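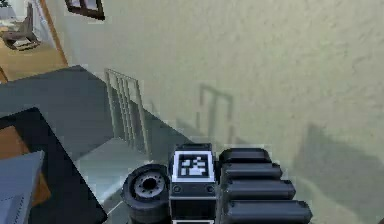 Figure 3. Rendered view of the gripper above a descending staircase.

According to Kolbrún Hjaltested, the first season of soundings at Prokel could not separate soft mud from a hard bottom in the shallow arm of the lake, and she asked that the lines be run again at a lower ship speed. We did this in November. The single-beam unit was mounted on the port side of the launch and its draft was checked with a bar before each line.

The repeat survey gave 402 usable lines, of which 335 crossed at least one line from the first season. Depths at the crossings agreed well over sand and gravel. Over mud the two seasons differed more – mostly near the river mouth, where gas in the sediment scatters the return.

Water level was taken from the gauge at Narkitz and applied without smoothing. Sound speed came from casts at 5 stations, repeated each morning. Ketill Lund suggested a sixth station inside the arm (personal communication), but ice had closed the landing there by the time the launch was free. Lines from the arm were therefore corrected with the nearest cast, and they are marked separately in the depth tables.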